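**Gel pouch** (also *gel pack*, *soft gel pack*, or in lunchbox talk simply *the blue thing*) is a sealed bag of plastic film holding a thick, slow-moving gel. Gel pouches are sold for cooling food, for chilling or warming sore joints, and for padding parcels in the mail. They belong to the larger family of flexible packs, and they are among the most pleasing members of it: squashy, quiet, nearly flat in a drawer and wonderfully good at fitting into odd corners.

## Form

A basic pouch is made from two layers of film joined along the edges. The joined strips are called *margins* or *flaps*, and on many packs they are surprisingly wide compared with the part that holds anything. Packers call the filled part the *belly*. Makers usually leave a good deal of slack in the belly so the gel can spread out when the pack is pressed against a bottle or a knee.

Color is up to the maker. Pale blue is the great favorite, and the shades in use run from a faint milky tint to a strong turquoise. Some gels are perfectly clear and others look frosted or speckled, often from tiny bubbles trapped during filling. Collectors of picnic gear (there are some!) can get quite attached to a particular shade.

## Hanging and lying flat
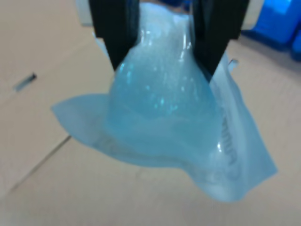 *Household Packaging Handbook, vol. 15, p. 200*

A gel pouch changes shape completely depending on how it is held. Lifted by a gathered neck, the film bunches into a narrow column and the gel slides down into a round, heavy drop, with the empty film sticking out at the sides like wings. Any printing on a flap ends up running in whatever direction the flap happens to hang, so a label that reads nicely on the shelf can be hopeless in the hand. Set down on a table, a pouch relaxes into a low mound.

The hanging test is an old habit in packing rooms. A packer picks the pouch up by one end, lets the contents settle, and looks along the seams for beads of gel. At the Nernar packing hall the usual hang is 20 seconds, with the pouch then turned over and held by the other end. Gallagher, a smaller mail-order house, prefers to lay its pouches on dry paper overnight and look for spots in the morning.

## Related soft packs

Several other goods travel in much the same kind of wrapper. Folded gauze, cotton pads and soft wipes are all sold in sealed film pouches with flat margins, and a shopper going by outline alone can easily mix them up with small gel packs. Feel is the better guide. Gel rolls away under the thumb and comes creeping back, while a folded textile presses down and springs up again.

Film finish matters too. Glossy film shows every crease and throws back a lot of light, which makes the contents harder to make out under a bright lamp. Matte film is calmer to look at but hides small leaks.

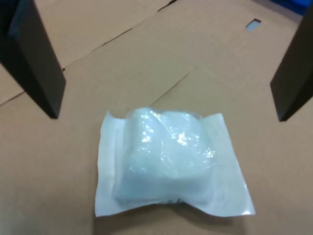
*Sealed pouch with a pale, soft-looking filling, lying on corrugated cardboard.*

## Packing

Plain corrugated cardboard is a fine partner for soft pouches. It gives a little, and its tan surface makes pale film easy to spot. The Jalla method, much loved by people who send cheese, sets the pouches flat in a single layer with the margins tucked under, then adds the goods and a second layer on top. The Ristetti method stands them on edge around the walls of the box. It takes longer and uses more pouches, around 11 for a medium carton, but the box closes beautifully square.

## Care

* Wipe with a damp cloth and dry before storing.
* Store flat, away from scissors, skewers and keys.
* Fold along a margin, never across the belly.
* Throw out any pouch with a sticky seam.

## See also

* Ice brick
* Heat seal
* Corrugated board
* Sterile wrap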